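Minutes are the wrong unit for a tired full-back

Braltholm have now conceded 4 goals after the eightieth minute this season, all of them from crosses on the left. The manager's explanation is workload, and he has a figure to support it: his left-back, Cayetano Sotomayor, has played 1,371 minutes without a rest. The figure is correct. I do not think it tells us much.

A minute on the pitch is a poor measure of work. In the away match at Gravard, Sotomayor spent most of the second half in a back five and hardly crossed the halfway line. At home he is asked to overlap on every attack and then recover sixty metres. The team sheet records both as ninety minutes.

Dagný Gunnlaugsson, the former Braltholm fitness coach, argued in March that clubs at this level should count high-speed runs and set a weekly limit. Her own log had Sotomayor at 237 such runs over a month, well clear of anyone else in the squad. The club kept the log and went on picking the team by minutes.

The usual objection is cost. Tracking vests are expensive for a side drawing crowds of 2,000, and someone has to read the output. But one person with a tally sheet can cover two full-backs from the stand. The error would be larger than with a vest and still smaller than the error in use now.

Resting Sotomayor for one match will not settle the matter. Changing his role for the last twenty minutes might, and it can be tried on Saturday.

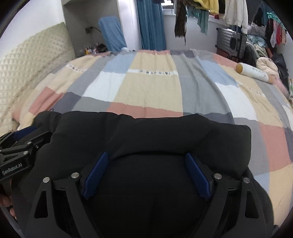 Black fabric item on a patchwork quilt.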